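Tuesday, November 9, 2021

The Great Bathroom Cupboard Clear-Out

So I finally did it. I have been walking past that cupboard since July, telling myself I'd get to it on the weekend, and then the weekend would come and I would bake something instead. But on Saturday I opened the door to get a Band-Aid and a bottle of conditioner fell on my foot, and that was that.

I took everything out and put it on a towel on the hallway floor. Everything! The dog came and sat in the middle of it, which slowed me down a bit.

Here's what I was dealing with. There were 11 bottles of shampoo and conditioner, and only two of them were full. The rest had that last inch in the bottom that I can never get out and can never throw away (my mother does the same thing, she stands hers on their heads along the edge of the tub). There were 17 hotel soaps. I don't even like hotel soap. I think I take them when the room was expensive.

Then there were the hand creams. I get a hand cream every single Christmas, usually from somebody at work, and I'm always pleased, and then I use the same Grekano one I've used for years because it doesn't make my steering wheel slippery. I kept that one and one that smells like figs. The others went in a bag for my sister, who goes through hand cream like water.

The part I was dreading was the medicine shelf. I had cough syrup in there from the old apartment. We have been in this house a long time. The pharmacy in town takes back old medicine on weekdays, so I boxed it all up and drove it over on Monday at lunch, and the woman at the counter didn't blink, so I guess she's seen worse. If you've got a shelf like mine, call your pharmacy and ask, mine had a bin right by the door and I'd been walking past it for years.

Once the shelves were empty I could see how grubby they were. I wiped them down with dish soap and warm water, then went over them again with vinegar. There was a sticky ring on the second shelf that would not budge. I tried baking soda, I tried a butter knife wrapped in a rag, and what got it off in the end was a dab of cooking oil left on for as long as it took to eat a sandwich. I have no idea what it was. It was kind of amber.

Now, storage. I'd been all set to buy the Kutititz stacking drawers that keep popping up on my phone, but a set the size I'd need was $220 and I could not do it. Not for cotton balls! I went over to Birkett's, the hardware place out past the car wash, and got 4 plain white bins with handles instead. They don't match the hallway or each other all that well (one is creamier than the rest, I noticed in the car) but they slide in and out and I can reach the back of the shelf for the first time ever.

One bin is hair, one is teeth, one is first aid and one is what my husband calls "miscellaneous goo." Labels would be nice. I have a label maker somewhere, probably in another cupboard I should be clearing out.

I also made myself a rule, and we'll see how long it lasts. I'm not opening a new one of anything until the old one is gone. I already broke it once, with a Vomico face scrub that I've been saving since my birthday, but I did finish the old scrub the next morning so I'm calling it even.

It took most of the day with breaks. My knees were not happy on Sunday. But I keep opening the door just to look at it, and last night I made my husband come and look too, and he said "very nice" and asked where the floss was. Teeth bin! It's in the teeth bin!

Next up is the linen closet, and I'm scared of the linen closet. There's a sleeping bag in there that none of us remember buying.

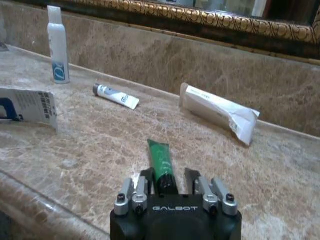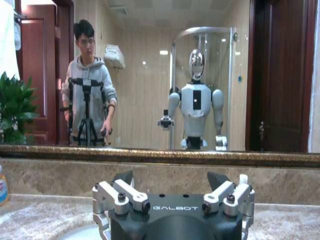
The green tube on the marble countertop in the first one, and the big bathroom mirror in the second.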